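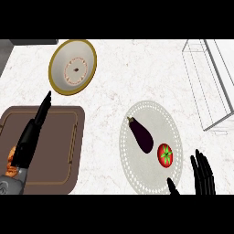 Rimmed bowl

A rimmed bowl is a shallow, open dish whose edge has been finished in a different colour, glaze or metal from the rest of the body. The term covers a large and rather friendly family of tableware, from the plain cereal bowl with a painted stripe to the gilded serving dish that comes out of the cupboard for birthdays and then goes straight back in again.

Shape and size

Most rimmed bowls are wider than they are deep. A small one made for olives or nuts may hold 95 millilitres, while a soup bowl usually holds 300 millilitres or more, with a little room left over so that it can be carried to the table without a spill. The rim may be flat and broad, like the edge of a plate, or it may be nothing more than the thickened lip of the bowl itself. Cooks tend to like the broad kind for pasta and the narrow kind for porridge, though plenty of households own just the one sort and use it for everything.

Decoration

The band around the edge is the oldest and simplest ornament a potter can add. The bowl is set turning on a wheel, a loaded brush is held still against it, and the clay does the travelling. The same trick gives the thin rings often found on the inside of a bowl, which may be solid lines or a run of dots and dashes in iron brown or cobalt blue. Metallic gold is normally put on last, over the fired glaze, and fixed in a cooler firing of its own.

Regional styles

The potteries of Calwood were known for cream bowls with a honey-coloured edge, sold by the half dozen and packed in straw. Calwood seconds, with a wobble in the band or a speck in the glaze, went for very little at the gate, and many families in the district grew up eating from them and are still fond of the wobble. Ullmont ware is heavier and greyer, with a dark lip where the glaze has run thin in the kiln. The Sernorura workshop made finer pieces for wedding tables, and its pattern book lists 129 border designs, a good number of which differ only in the spacing of the dots. Retamal bowls are the odd ones out, having 2 bands with a strip of bare clay left between them - a pleasant thing to run a thumb along while the soup cools.

Care

Bowls with a metallic edge should be kept out of the microwave, where the metal can spark and the band may be spoiled. Hand washing in warm water with a soft cloth is kindest, and lemon juice or vinegar should not be left sitting against the gold. When stacking, a paper towel or a circle of felt between each bowl will save the inner decoration from the foot of the one above.

See also

Glaze
Gilding
Slipware
Soup plate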